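**L'apprentissage par démonstration** désigne, en robotique, l'ensemble des méthodes par lesquelles un opérateur humain montre une tâche à une machine, sans en écrire explicitement le programme. Les mouvements exécutés sont enregistrés avec les images des caméras, puis servent à entraîner une politique de commande capable de reproduire la tâche dans des conditions voisines.

## Modes de démonstration

On distingue 2 grandes familles. Dans le **guidage manuel**, ou enseignement kinesthésique, l'opérateur saisit le bras et le conduit lui-même le long de la trajectoire voulue, les moteurs étant placés en compensation de gravité. La méthode est intuitive, mais se prête mal à la conduite simultanée de plusieurs bras, et les mains de l'opérateur peuvent masquer les objets aux caméras.

Dans la **téléopération**, l'opérateur agit à distance au moyen d'un dispositif maître : bras de même cinématique, manette ou contrôleur suivi dans l'espace. Le robot suiveur reproduit le geste avec un léger retard. La fréquence d'enregistrement varie selon les installations – le système Flunlow, par exemple, relève les positions articulaires à 20 Hz.

## Constitution des données

L'unité de collecte est l'épisode, qui va de la position de départ du robot à l'achèvement ou à l'abandon de la tâche. Chaque épisode associe les positions articulaires, l'ouverture des pinces, les images et, le plus souvent, une consigne en langage naturel.

Le corpus Movness, constitué par le laboratoire Grorkach, comprend 1151 épisodes de manipulation de petits objets sur table. Parmi ceux-ci, 154 ont été écartés de l'entraînement en raison d'une désynchronisation entre les images et les commandes. Les tâches portent notamment sur le rangement, le tri et la manipulation de boîtiers à couvercle.

## Caméras embarquées

Une caméra fixée au poignet complète généralement la vue d'ensemble. Solidaire de la pince, elle fournit une image rapprochée de la zone de contact, utile lorsque l'objet est petit, lisse ou brillant. Elle ne permet pas toujours d'apprécier la force de serrage, que certaines équipes mesurent séparément.

## Limites

La qualité de la politique apprise dépend étroitement de celle des démonstrations. Des opérateurs aux habitudes différentes peuvent introduire des stratégies contradictoires pour une même situation. Le protocole Rotich, révisé en février, prévoit à cet effet une phase de familiarisation dont les enregistrements ne sont pas conservés.
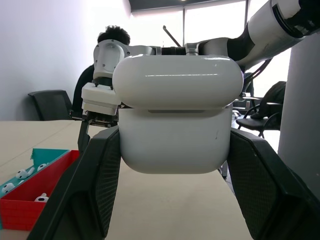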